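Automation at Itby Residence, Clarnstead

Itby Residence is a 275-bed workers' hostel in Clarnstead, run by the lodging company Votex. It is known locally for the gradual automation of its housekeeping department, which began under operations manager Zinhle Venter.

Background

Before the change, room attendants did all tidying, bed making and bag sorting by hand. Linen carts were the first thing to be automated, and now travel between the laundry and the upper floors on their own. Work inside the rooms came later. Attendants record everyday tasks with hand-held grippers, and the recordings are used to train robot arms supplied by Shabalala.

Typical tasks include picking up light plastic bags from chairs, a job that thin film makes hard for machines. 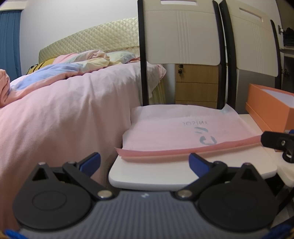 Effects on staff

Nine attendants moved from cleaning to recording work, at the same hourly rate. The first round produced 691 recordings, of which 430 were accepted for training. Staff reported less bending but more wrist strain, and shifts with the gripper were cut to two hours. Beds are still made by hand. A request for a pay grade covering recording work was filed in January and remains open.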